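July 18, 2025

Friday at last, and I finished the jigsaw of the week: chapter 18 of the novel! Over 1000 words before breakfast, which for me is practically a gallop. Nurnada (the island, still no better name for it) finally has a harbor, a bakery and a decent scandal, and I love it more every day.

The rest of the morning went on the ferry timetable. Padmavathi read the last two chapters on the bus and called me before she'd even got off, shouting that the boat could never reach Morkstead by dusk if it left after the wedding. She's right, of course. So the wedding moves to October, when the dark comes early and everybody has to hurry. Better already!

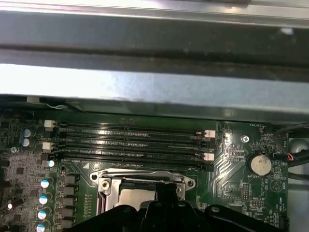 I walked up to the reservoir after lunch to think about Rusu, my poor lighthouse keeper. He's been standing on those stairs for 2 chapters with a letter in his hand and I still hadn't decided who wrote it. Halfway round, by the bench with the missing slat, I knew. It's his sister! It was always his sister. I said it out loud and startled a heron. 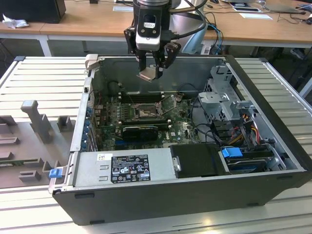

Dell tower on its side, CPU socket open.

Came home, scribbled the whole letter on the back of the gas bill, then had to copy it out again so I could pay the gas bill. Noel came by with plums and stayed for soup. He thinks the sister should be called Noda. I had her down as Margaret, but Noda looks so good on an envelope that I've given in. 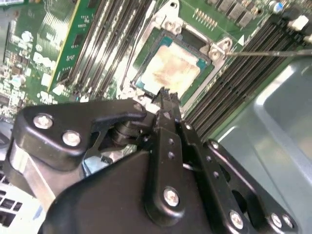

We ate most of the plums out on the step and argued about whether a lighthouse keeper would own a dog. Noel says yes, a big wet one. I say a cat, for the mice, and I'm the one writing it. Though I did lie down afterward and start thinking about the dog...

Tomorrow: chapter 19, the storm, and more plums if he left any.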